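Brimdale Tenants' News, March

Laundry room, bins, and the table question

Quick one this month, lots to get through. The washers in the Raltberg Street basement are back on as of last week. Card reader takes cards again, coins too, but NOT the old tokens. If you still have tokens bring them to the office before the end of April and you'll get the value back. After that they're just tokens. Dryer 2 still out. Part is orderd.

Bins. Glass goes in the green one by the gate, not the hallway. Pickup has moved to 7 in the morning so out the night before please. We got charged $90 for a contaminated load in February and that comes out of the same pot as the stairwell paint.

Which brings us to the common room. Floor is done, walls are done, tables are next. Lots of opinions on this!! Binden quoted $700 to sand and oil the lot. Yazıcı came in at $83 a table, oil only, no sanding. 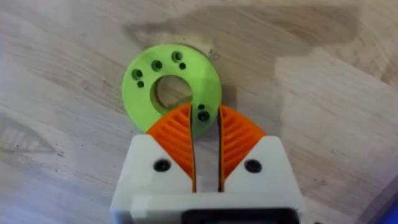

Pale wood with a darker patch toward the top, and a lime-green ring.

Votes so far are 23 for sanding, fewer for oil only, and a handful who want to leave well alone and spend it on chairs. Slips are by the mailboxes, one per apartment, box closes end of March. If you voted on the back of an envelope that's fine, it counts, just put your apartment number on it.
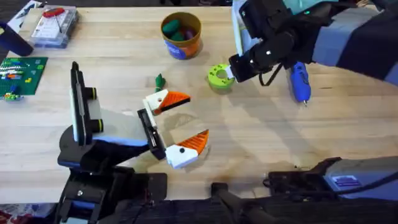 Whichever way it goes the room will be shut a few days while the oil cures. Card group and homework hour move to the second floor landing for that stretch, bring a cushion. Birthday bookings already in the calender stay as they are, we'll plan the work around them.

Other bits. Bike rack keys, new ones at the office, $5 deposit. Side door sticking again, lift and push. Lost: one gray kid's mitten, left hand. Seed swap in April, time to follow.

Items for the next issue through the office mail slot by the 20th.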